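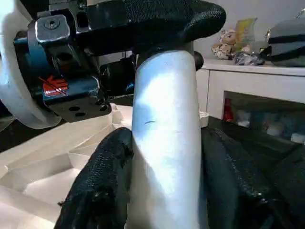

*Fig. 1. Tall white column, a little wider at the bottom. Short dark mark about halfway up.*

## Session 4 – plastic chairs, legs and joints

Notes from the April class, typed up fast. Bring these to the workshop, we won't reprint.

**Why taper at all**

- molded parts have to come out of the mold. Slight slope on the walls = draft. No draft, part sticks.
- a taper also tells you which way up a leg goes once it's off the chair (check with your hand, hard to see on short ones)
- don't confuse with wear. Wear is uneven, draft is the same all the way around

**Marks on white surfaces**

Fingernail test first. If the nail catches it's a scratch, if it slides over it's probaly a scuff and comes off with dish soap. No scouring pads, they leave a dull patch that shows worse than the mark did. Write down where on the part it is: "halfway, one short line" is enough. Photos of white plastic come out blown-out half the time so the written note matters.

**Case: the Skameck order**

Petrică Ardeleanu's figures, from the Skameck canteen job:

| | |
|---|---|
| chairs delivered | 2,228 |
| still in use at the check | 1,722 |
| sent back with a leg problem | 283 |

Rest were lost, swapped, or moved to other sites and not traced. Of the 283, most had trouble at the top of the leg where it meets the seat. Very few broke mid-leg. Think about why before next time – hint, what happens when somebody leans back on two legs?

**Looking over a chair**

1. Clear floor, nothing under it you care about.
2. Tip it so the legs are up. Hold the seat edge, not a leg. Legs are long levers and you'll be loading the exact joint you want to look at.
3. Look at where each leg joins the seat. Is the collar thicker than the leg? Ribbed or plain?
4. Wiggle each leg gently, same amount each time.
5. Underside of the seat: ridges, cracks starting at the corners, whitening.

Whitening (stress whitening) only shows on colored plastic. On a white chair you go by feel and by raking light from the side.

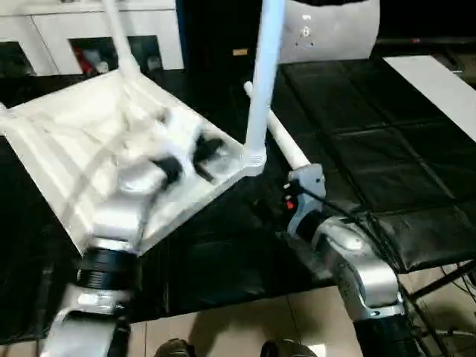 Big flat seats bounce a lot of light back, so turn the chair until the surface goes gray and the ridges start to throw shadows. Then look again. People miss hairline cracks in step 5 all the time for this reason.

6. Set it back down two legs first, then lower the rest. Dropping it on all four is a shock load, don't.

**Ribs and collars**

Thin wall + ribs beats thick wall. Thick sections cool slow and sink, you get a dent on the show side. A collar spreads the load where the leg meets the seat. Draseck chairs have a long collar, Gavrilă a short one with more ribs, Grarano no collar but a thicker corner. We'll have all three out.

**For next time**

- read the joint chapter, skip the part on upholstery
- one page, over 600 words: pick a chair at home, go thru steps 1–6, say where you think it will fail first
- sketch of one leg joint, labeled, pencil is fine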